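Runanura returns in December with a shorter season and a new time slot
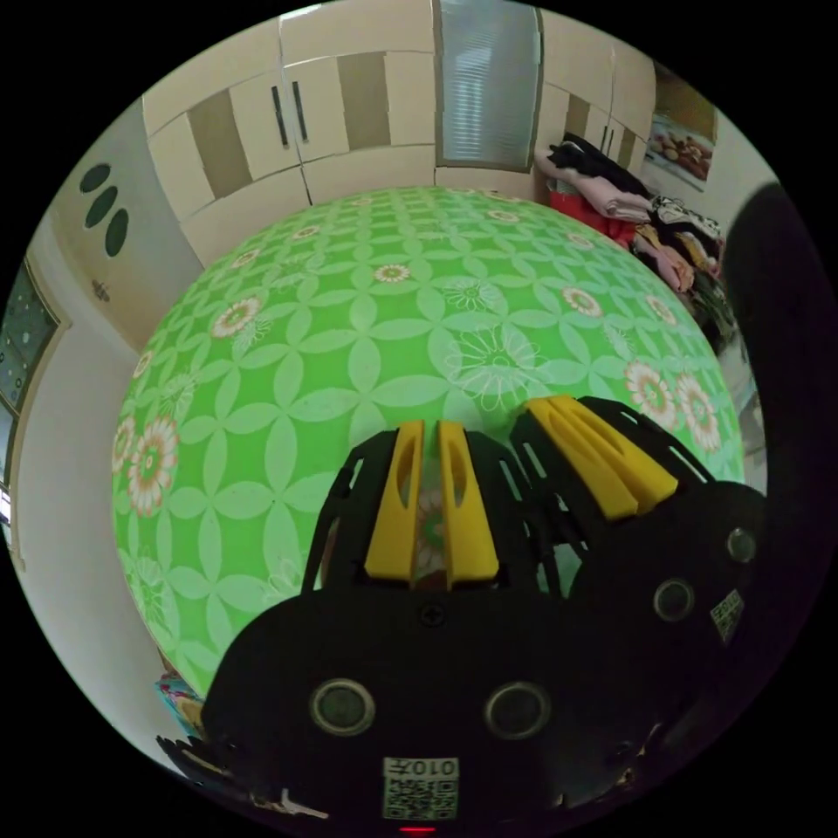 Schedule and episode order

The second season of Runanura starts in December with five episodes, down from eight in the first. New episodes go out on Tuesday at 9 p.m. on Ellik, and each one is added to the Ellik app at midnight the same night. The first season aired at 10 p.m. and took a day longer to reach the app. Subscribers who had alerts set for the old slot will need to set them again, as the app does not carry alerts over between seasons.

Episodes one and two air back to back as a single block. The block is listed in the guide as one program, so a recording set for "new episodes only" will store it as one file. The remaining three air weekly without a break. Ellik has not said if a third season is planned, and the option on the cast runs out next spring.

The running time has changed as well. First-season episodes were cut to 42 minutes to fit an hour with ads. The new ones run between 51 and 58 minutes, and the slot has been extended to 75 minutes to hold them. The late news moves back to 10:15 p.m. for the length of the run.

Story and cast

The new season picks up 200 days after the ferry inquiry closed. Harbor clerk Jekia, played by Houda Alaoui, has left the port authority and is working nights at a freight office in the town of Ashour. The inquiry papers were sealed at the end of season one, and the first two episodes deal with who has asked to have them opened. The lighthouse plot, which took up much of episodes six and seven last time, is dropped and is mentioned only once.

Alaoui is the only member of the first-season cast with a credit in all five episodes. The actors who played the two inquiry lawyers return for one episode each. The part of the harbor master has been written out. Viewers who remember the phone call at the end of episode eight should know that the caller is named in the first ten minutes of the new season, so the recap is best skipped by anyone who has not finished the old one.

There is one structural change. Season one told each episode from a different person's side and repeated some events three or four times. Season two runs in date order, with a caption at the start of each day. The captions are in the picture and cannot be turned off with the subtitles.

Writing and direction

Houda Metwally wrote all five scripts and directed the first and last. On the first season she was one of four writers and directed nothing. In a note sent out with the schedule, Metwally said the shorter order came from her outline. "I had five parts on paper and the eight-part version had three of them twice," she wrote. "We asked for fewer episodes and longer ones, and the budget stayed where it was."

The same note covers the shooting plan. The freight office is a standing set. The street scenes were shot on location over 23 nights, and the port was used for only three of those. Season one spent more than half its schedule at the port, which had to be booked between ship arrivals, and a good part of the overtime went to waiting. Moving the story inland removed that cost. It also explains why the trailer shows so little water.

The final episode uses a single long take for the hearing, listed in the script as scene 837. Scene numbers run on from the first season and were not reset, so the figure does not reflect the length of the new scripts. The take was rehearsed for two days and shot on the third.

Sound and subtitles

The mix has been redone after complaints about dialogue in season one. The stereo track now has its own mix, where before it was folded down from the surround version. The early scenes in the freight office have machinery under nearly every line, and on the preview copy the speech was clear through ordinary television speakers at a moderate volume. The surround track is limited to the app, and only on devices that already play it for other Ellik titles.

Subtitles are available from the first broadcast in English, Arabic and French. Audio description is on the app version only and arrives two days after each episode. The season one episodes have kept their old mix. Ellik has no date for replacing them.

Catching up

All eight episodes of season one are on the app until the end of January, after which they leave for an unstated period. A 22-minute recap goes up one week before the new season. It covers the inquiry in date order and leaves out the lighthouse entirely, which makes it a fair guide to what the new scripts care about. For those who would sooner watch full episodes, one, four, five and eight carry the parts of the plot that matter later. Episode three can be missed without loss.

The web shorts released between seasons are not needed. They were made by a different team, and one of them gives a date for the sinking that conflicts with the date in the new first episode. The date in the episode is the one the rest of the season follows.

First impression from the preview

Two episodes were supplied for this issue. The date order helps. The plot is easier to hold in mind, and the second episode ends at a sensible point, where several of the old ones stopped in the middle of a conversation. Alaoui has more to do and less to explain. The pace in the first half hour is slow, with a long stretch of filing and phone work before anyone from the inquiry appears, and some viewers will leave during it. The score is sparse and is absent from most of the office scenes.

The preview copies had unfinished captions and a temporary title sequence, so no comment is made on those. A full review of the season will run after the third episode has aired.

Corrections to the last issue

The listing for the Ellik winter preview gave the start time as 8 p.m. It is 8:30 p.m. The season one episode count was given as seven in the same item.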